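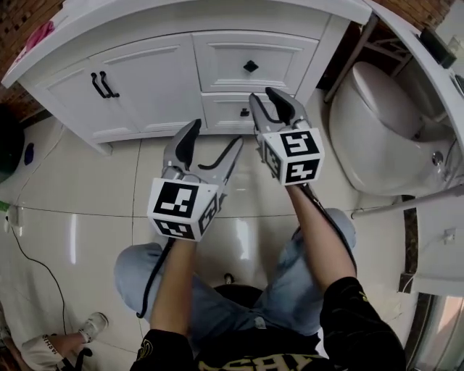 Gathering demonstrations in lived-in rooms – speaker notes, Kekeli Dramani

Slide 1. Set the scope. Nenance set only: hand-held grippers, no arm on site. Moriarty results are in the second half, don't get drawn into them early.

Slide 2. Hardware. Two fingers per gripper, black rubber pads, cube marker with square coded patterns under each. Pose comes off the cubes. Say why the faces matter: turn the wrist far enough and the track goes. Mention cable routing if asked.

Slide 3. Task family: cabinets and drawers. Bathroom vanity is the hard case. Low drawers, small dark knobs, and bar handles on the doors, so the grasp changes within one piece of furniture. Operator works seated on a stool. Glossy tile throws reflections – the Plendine filter was tuned on carpet and needed a new threshold.

Slide 4. Numbers. 476 episodes recorded, 381 kept. Most rejects were lost markers, the rest bad sync. Pause here, people photograph this one.

Slide 5. Protocol. 20 episodes per room, then change the start posture. Operators are told not to correct a fumbled grasp in a hurry; recoveries are labelled and kept.

Slide 6. Open problems. Colour shift between rooms. Left-hand data is thin. Fomgate loader still drops the last 4 frames of an episode, fix due in November.

Questions. If short on time, skip 5.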